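Chapter 4
Showing the Robot the Task

What this chapter covers
Guiding an arm by hand
Driving an arm from a distance
Setting up a simulated workspace
Keeping, trimming and throwing out recordings

In Chapter 3 you moved an arm by writing down joint angles and letting the controller fill in the path between them. That works well when the part is always in the same place. It works badly when a shelf has been restocked by a person in a hurry. The list of angles gets longer, the exceptions pile up, and the program ends up harder to read than the job is to do.

The other way is to do the job once, or many times, and record it. A recording of this kind is called a demonstration. It holds the position of every joint, the opening of the gripper, and the camera views, all stamped with the same clock. What the robot does with the recording afterward is the subject of Chapter 5. This chapter is only about making recordings that are worth having.

There are 2 common ways to make them. In hand guiding, also called kinesthetic teaching, the motors are set to hold up the weight of the arm and nothing more, and you push the arm where you want it to go. In teleoperation you stay clear of the arm and send it commands with a handheld controller, a 3D mouse, or a smaller copy of the arm. A simulated arm has nothing to push on, so every demonstration in a simulator is made by teleoperation or by a script.

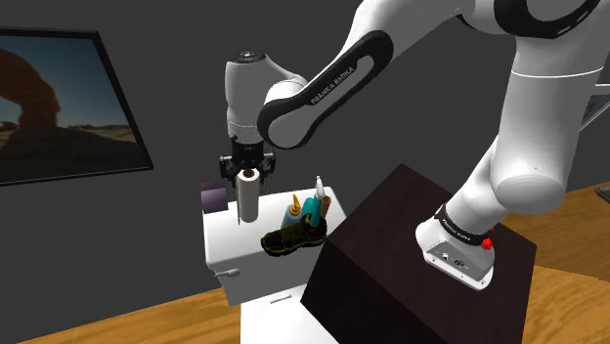 Teleoperation takes practice, and the first thing to practice is the approach. New operators tend to drive straight at the object and correct at the last moment. The recording then contains a fast sweep, a stop, and a lot of small jerks, and a policy trained on it will learn the jerks too. Bring the gripper over the object first, pause, and then descend. With a tall object such as the upright paper towel roll on the cabinet, the two fingers have to pass down either side of it, so the gripper should be lined up with the roll before it gets low. The neighbors matter as well. A shoe and two bottles share the same top surface, and a wide gripper coming in at a slant can knock over something that has no part in the task.

The second thing to practice is closing the gripper. In most control setups the gripper has its own button, and operators press it while the arm is still moving. Count to 2 before you press. It feels slow, but the extra frames are easy to trim.

Omprakash Rathore, who taught the course this book grew out of, had each student record 30 demonstrations of the same pick before anyone was allowed to change the task. The first few were usually thrown away. By the end of the set the students had stopped watching their hands and were watching the object, and their paths had become much smoother.

Choosing a view

An operator at a real bench can lean over and look. An operator in a simulator sees only what the cameras show. One view from across the room gives you the position of the whole arm but makes it hard to judge depth near the fingers. A view from close to the gripper shows the fingers against the objects, but large parts of the arm are out of sight and you can easily run an elbow into a wall. Use both, and look at the far view whenever the arm has a long way to travel.

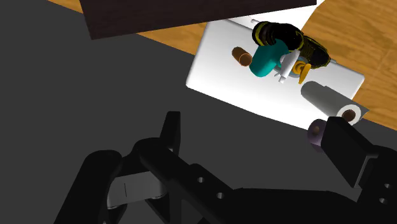 Figure 4.2 Looking past the open gripper toward the objects. The right finger is near the end of the paper roll.

The lab files for this chapter use the Joltarell simulator with the Grurnby controller driver. If your school has Clurnell installed instead, the exercises are the same but the key bindings differ. Check them before you start recording.

Before you record

Write the task as one sentence with one verb. "Pick up the roll" is a task. "Tidy the cabinet" is several, and each should be recorded separately at first.

Decide what counts as success and write that down too. Ekkachai Nilsuwan's rule, which we follow in the exercises, is that an object counts as picked when it has been held clear of the surface for 4 seconds.

Move the objects between recordings. If they start in the same spots every time, 400 demonstrations will teach the robot little more than the first handful did.

4.1 Hand Guiding

Begin with the arm powered and the brakes released.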